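Sunday, May 5, 2024

Lab to myself today apart from Lionel, who came in for his bike lock and stayed for two coffees. Good day for looking through data with nobody asking for the arm. So this is mostly about the nested bowls and why I now think our success labels have been fooling us since February.

Quick recap for Cauã, who has been away: the bowl policy trained on the Brikville set does fine when the bowls stand apart. Put one bowl in the other and ask for either of them by colour, and it goes to pieces. We'd been blaming the language side (Giuliana's bet, and I went along with it because it meant I didn't have to touch the grasp head). I'm less keen on that idea now.

What I did this morning was dull but useful. I pulled the nested episodes out of the full 2435, which left me with 502, and stepped through a random 30 of them by hand at the moment the fingers start coming down. Wrist view only, because that's all the grasp head gets. I wrote down which rim each fingertip was lined up with, then compared it with which bowl the episode said it was after.

And the language side looks mostly fine! When asked for blue the arm goes for a spot that makes sense for blue, and the same for green. The trouble is the inner fingertip. It has to come down somewhere in the gap between the two rims, and in the wrist view that gap can be a very thin sliver, or there's no gap at all on the side the finger is coming from.

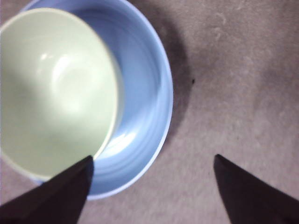

Wrist view, green in blue, fingers open. Left tip is over the green rim and the blue inner wall, right tip is out on the cloth-like surface beyond the blue bowl.

I've had this one up on the big screen most of the afternoon. The right finger is easy, it's well clear of the blue rim with plenty of bare surface to come down on. The left one is the problem. In the image its tip covers a bit of the green rim and a bit of the blue wall together, and from a single view I can't tell you whether closing from there would take the blue wall by itself or both bowls. If I can't say, I don't see how we expect the grasp head to. The highlight in the green bowl doesn't help either – there's a big soft bright patch in there, and the depth estimate turns to soup on anything glossy.

Now the labels. Our automatic check calls an episode a success if the named bowl has gone up by more than the threshold at the end. It doesn't care what else went up with it. So if blue is the target and green is sitting inside, lifting both passes. Fair enough, you could argue that's what a person would do. But if green is the target and the fingers take both walls, that passes too, and that isn't what we wanted at all. We've been feeding those back in as good examples. Virgilio said something like this at the Gavov meeting and I remember nodding and then doing nothing about it, sorry Virgilio.

Had a go at a fix after lunch. Before the fingers close, the arm makes a small sideways move, 4 mm, and takes a second wrist frame. The two frames go in together. The rims shift by different amounts if they're at different heights, so in principle the head gets a cue about which edge is nearer. I only ran it offline on the handful of episodes where the arm happened to drift sideways by itself before closing. The predicted contact point moved off the green rim in most of them. Too few to put a number on, and I'm not going to, Hortensia would have my head.

Things that bother me still:

The sideways move costs time on every grasp, including the easy ones. Could trigger it only when two rims overlap in view, but then we need something that spots overlapping rims, and I'd rather not train another thing.

The ridges on the inside of the blue bowl. The edge detector picks up some of them as rims. Sánchez's smoothing filter gets rid of most but eats the real rim when it's close to the top of the picture. Tried two settings, didn't like either.

Relabelling. Someone has to go through the nested ones and mark "one bowl" or "both". I'll start tomorrow and moan about it in the channel. Giuliana, if you've still got the little keyboard tool from the Drondden work, could you put it back on the shared drive? I looked in the usual place and only found the readme.

Left the arm parked and the bowls on the shelf by the sink. Second-frame code is on my branch, not merged, please don't run it on the arm yet – the speed limit on the sideways move is still a made-up value.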